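Chapter 7
Parts That Fit Other Parts

Think for a moment about the last time you changed a light bulb. You went to a store, perhaps not even the one where you bought the lamp, and you picked a bulb off the shelf made by people who had never heard of your lamp or the company that built it. Then you came home and screwed it in, and if you are like most of us you thought about something else entirely while you did. I would like you to think about it now, for the length of a chapter, because a great deal of ordinary economic life is tucked inside that small turn of the wrist.

When makers agree on the size of a thing, the buyer gains a kind of freedom. A desktop computer can carry one company's name on its main board and another company's name on the card plugged in next to it, and the two get along because the slot was settled long before either was sold. 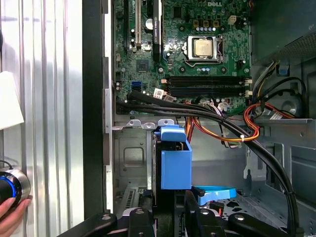

7.1 The Town of Two Threads

Let me tell you a story we will come back to all through the chapter. The river town of Cakaden had two pump works, one on each bank, and for nearly 80 years each one cut its pipe threads its own way. A farmer who bought a west bank pump bought west bank pipe for life, and so did his children. The shops in town kept two of everything, on two sets of shelves, and charged accordingly (shelves cost money, even dusty ones!). When the mill at Plaltosach finally drew up a list of every fitting it had on hand, the list ran to 1137 items, and a good many of them did the same job as the item on the line above.

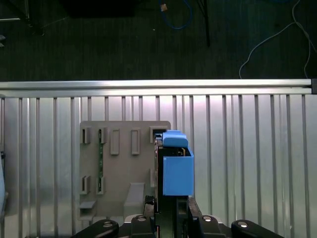
K. Vestergaard

I first heard the Cakaden story as a student, and I remember taking the side of the pump works, which may surprise you. If you had spent years getting your thread just right, would you want to give it up for your neighbor's? Switching costs are real. New dies must be cut, old stock goes unsold, and the workers have to learn a fresh set of habits. A standard is a bit like a potluck, where everyone enjoys the table once it is full and everyone would like somebody else to cook first.
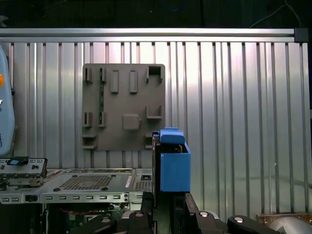
One reader of the last edition wrote in to say that I had been much too kind to the pump works, and that the farmers had been paying for both sets of habits all along. I think that is a fair complaint, and you will find it taken up in Section 7.3, where we add up who paid what.

7.2 Before You Read On

Walk through your kitchen or garage and look for things held together with screws. How many kinds of screwdriver would you need to take them all apart? If the answer is one, you are living with a standard that worked its way into your home without asking. Set aside 30 minutes for this and keep your notes, as we will use them in the exercises.
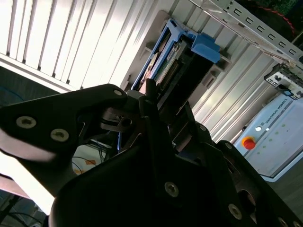 Figure 7.1 Screw heads on flat black plates

Keep in mind, too, that a standard can come from a law, from a trade group, or simply from one seller growing so large that the rest fall in line. We begin with the last kind.

Related chapters
Chapter 4: Why Shops Keep Stock
Chapter 6: The Cost of Changing Your Mind
Chapter 9: Weights, Measures, and Trust
Case study: The Istance Railroad Gauge
Case study: Cakaden After the Merger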